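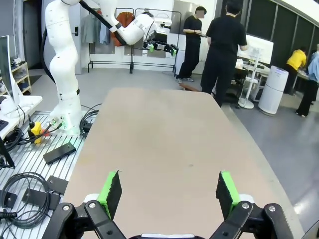

只靠手腕上的相机，机械臂怎么知道另一只手在哪里，有位读者在我们的留言区这样问，还说他自己试过，两只夹爪一靠近就互相挡住视线，最后只好在天花板上加了一台相机。

这个问题问到了我们日常工作的核心，所以我们把它放在"关于我们"的开头来回答。简短的答复是：单看一帧画面，它确实经常不知道。我们的做法是让两条臂各自保留一小段刚刚看到的内容，再把两边的关节位置一起送进模型。另一只手暂时看不见的时候，模型还有关节读数可以用。加顶部相机也能解决一部分问题，我们早期就是那样做的，后来放弃了，原因在下面"研究方法"一节里写。

首页 / 关于我们

我们是谁

Relora 是一家做双臂操作研究的公司，办公室和实验室都在 Istdale。公司规模不大，研究、硬件、数据和现场调试在同一层楼里完成。我们不生产机械臂，也不卖整机。我们做的是让现成的协作机械臂学会用两只手配合完成桌面上的活，并把训练方法、评测流程和相应的软件交给需要它们的工厂和学校。

公司最早的业务是给包装线写视觉定位程序。那时候遇到的麻烦大多不在算法上：相机支架被人碰歪了，灯换了一个色温，料盒换了供应商，程序就要重新标定一遍。客户在电话里描述问题，我们带着标定板过去，调好，回来，过一阵子又去。这种事情做多了，我们开始考虑把相机装到手腕上，让它跟着手走，支架这一项就省掉了。后来的研究方向基本是从这里长出来的。

目前我们的工作集中在一个项目上，名字叫 Drilton。

Drilton 项目

Drilton 研究的问题是：在没有外部固定相机的条件下，两条机械臂能不能靠手腕视角和自身关节信息完成需要双手配合的操作。所谓需要配合，指的是一只手单独做不了的动作，比如一只手按住盒体、另一只手合上盒盖，或者一只手把线缆递给另一只手。

项目选了5个任务作为基准：

合盖：一只夹爪扶住盒体，另一只把盖子压到位。
递接：物体从一只夹爪转到另一只，中途不碰桌面。
理线：把一段弯曲的线缆拉直，放进线槽。
展布：捏住布料的两角，平铺到指定区域。
插接：一只手固定插座，另一只手插入接头。

这几个任务的难度不一样。合盖最容易，插接最难，理线的结果波动最大。我们有意没有按难度给它们加权，报告里一直是分开写的。有些同行建议我们给一个总分，方便比较。我们内部讨论过几次，还是没有给，因为客户来找我们的时候，问的从来都是某一个具体的动作。

研究方法

数据采集用的是遥操作。操作员通过手持装置控制两条臂，系统同步记录手腕画面、关节角度、夹爪开合和指令时间戳。到目前为止，Drilton 数据集里一共有1012条通过审核的示范，由10名操作员完成。

审核的标准写在一份公开的文档里，主要看这么几条：动作有没有做完，时间戳有没有断，夹爪有没有在画面外长时间停顿，操作员有没有在中途改变策略。最后一条争议最多。有的操作员第一次没夹稳，会松开重来，这种示范该不该留？早期我们一律删掉，后来发现删掉之后训练出来的策略一旦夹偏就不知道怎么办，常常空着夹爪继续往前走。现在的规则是重新抓取的片段保留，并加上标签，训练时可以选择用或者不用。

模型的输入分成三路：左腕画面、右腕画面、两条臂的关节状态。三路先分别编码，再放到一起预测接下来一小段动作。画面部分带有短时记忆，长度可以调。记忆太短，两只手互相遮挡时动作会抖；记忆太长，物体被人挪动以后模型还会朝老地方伸手。我们在每个任务上分别找合适的长度，没有找到一个对所有任务都好用的值。

关于顶部相机，我们在项目初期做过对照。加了顶部相机以后，递接和展布的训练收敛得更快，这一点没有疑问。问题出在换地方的时候。同一套策略搬到另一张桌子上，相机高度和角度稍有变化，成功次数就明显下降，而只用手腕视角的版本受到的影响小得多。我们的客户经常换桌子、换工位，所以选了后者。如果您的设备固定在一个地方长期不动，加一台顶部相机可能是更省事的办法，我们在咨询时也会这样建议。

指尖的颜色也影响过结果。深色夹爪去抓深色物体，在手腕画面里边界很难分清，标注人员看着也吃力。换成亮色的指垫以后，开合状态容易判断，标注速度也快了。指垫的夹持面仍然用深色带纹理的材料，抓握性能没有因此改变。换指垫之前采集的数据没有混进现在的训练集，单独放在一个目录里，需要的人可以来信索取。

评测和结果

2023年6月13日，星期二，我们完成了 Drilton 的第一轮完整评测，共执行2000次试验，覆盖全部任务。每次试验开始前，物体的位置和朝向由程序随机给出，工作人员按照屏幕提示摆放。执行过程中不允许人工干预，按下急停即记为失败，不论是什么原因按的。

主要的结论如下。

合盖和递接达到了我们事先定下的目标，可以进入现场试用。

展布在浅色布料上表现稳定，在与桌面颜色接近的布料上较差。桌面是浅米色的，米色布料的边角很难从画面里找出来。

理线没有达到目标。失败大多发生在线缆打圈的时候，模型会去拉离夹爪最近的一段，结果把圈拉紧。我们目前的判断是示范里打圈的情况太少，这一点要靠补充数据来验证。

插接没有达到目标。接近接口的阶段没有问题，最后一小段需要力的反馈，单靠画面判断不了接头有没有对正。

短时记忆对遮挡有用。去掉记忆以后，递接任务受影响最大，合盖几乎不变。

带标签的重新抓取片段对所有任务都有帮助，对理线的帮助最小。

这些结果只适用于我们使用的机械臂和夹爪。换成别的型号需要重新采集一部分数据，采集多少取决于夹爪的行程和腕部相机的安装位置，目前没有一个可以直接套用的数字。

评测的原始记录全部保留，包括失败的试验。有合作意向的单位可以到实验室查看，也可以带自己的物体来试。

实验室

实验室是一间敞开的大房间，机械臂和办公区没有隔开。这样安排的考虑是让写代码的人随时能看到机械臂在做什么。声音会有些吵，做录音会议的时候要到楼下去。机械臂安装在带槽的铝制底板上，位置可以沿槽移动，改布局不需要重新打孔。

运行期间有几条规定，来访的客人也要遵守：

机械臂通电时，手不要伸到台面上方。
急停装置要放在操作者伸手够得到的地方，不要拿东西盖住。
底板上的线缆不要自行整理，有些线看上去松着，是给关节转动留的余量。
拍照可以，拍到屏幕请先问一声。

我们接待过一些学校的参观团。学生最常问的是机械臂会不会打到另一条机械臂。会。软件里有碰撞检查，但遥操作采集时为了让操作员做近距离的动作，安全距离设得比较小，偶尔会轻微接触。发生接触以后要停机检查指垫和腕部相机支架，检查记录贴在控制柜上。

合作与应用

Shojaei 是我们第一家现场合作单位，主要生产礼品盒和小型纸质包装。双方的合作从合盖任务开始，Shojaei 提供盒型和产线节拍要求，我们提供策略和调试。现场和实验室的差别比预想的大：纸盒的盖子受潮后会变紧，下压的力不够就会弹起来。为此我们在动作里加了一次停顿和一次补压。改动很小，调试却花了不少时间，主要是在定补压的时机。

合作的下一步安排在十月，内容是把递接加进同一条工位，由左臂取盒、右臂接盒后直接合盖。是否扩大到其他工位，要看这一阶段的结果。

对于新的合作单位，我们通常按下面的顺序进行：

先看动作。请把现在人工操作的过程拍成视频发给我们，不需要剪辑，最好能看清双手。
再看物体。请寄来实物样品，包括不合格品。
然后在我们的实验室里采集示范、训练、测试。
测试结果发给您以后，再决定要不要到现场。

有些动作我们会直接建议不用双臂来做。单臂加一个夹具就能完成的，成本低，维护也简单，没有必要上两条臂。

教学与开放

我们为 Istdale 本地的学校开设了一门短期课程，内容是遥操作数据采集和数据审核。课程不要求编程基础，学员学完以后能够独立采集一组示范，并按照审核文档判断哪些该留、哪些该删。课程所用的机械臂就是实验室日常使用的设备，因此名额有限，上课期间研究工作会让出时段。

Drilton 的审核文档、任务说明和评测脚本对外开放。数据集目前采用申请制，写明用途和所在单位即可。画面中如果出现人员，面部在发布前会做模糊处理。模型权重暂时不开放，等理线和插接两个任务有了可用的版本再一起整理。

如果您用我们的评测脚本做了自己的实验，欢迎把结果发来，和我们的结果不一致的尤其欢迎。已经有读者指出过递接任务的判定条件有漏洞：物体从夹爪滑落后恰好落在另一只夹爪上，脚本也会算作成功。我们核对了录像，修改了脚本，受影响的试验已经重新判定，上文的结论是按照修改后的判定写的。

现在在做的事

补充理线数据，重点是打圈和交叉的线缆。
在腕部加装力传感器，先用于插接。
测试不同颜色的台面垫，看展布任务能改善多少。
把短时记忆的长度改成由模型自己决定，目前还在初步阶段，没有可以公布的结果。

联系我们

来访请提前预约，并说明想看哪一个任务，我们好提前把物体和策略准备好。机械臂演示安排在工作日下午，上午一般用来采集数据。寄送样品请在包裹外面写明 Drilton 项目和您的单位名称，没有写明的包裹我们拆开以后常常不知道该交给哪一组。

留言区的技术问题由研究人员轮流回复，采集任务重的时候会慢几天。

上一页：首页
下一页：Drilton 任务说明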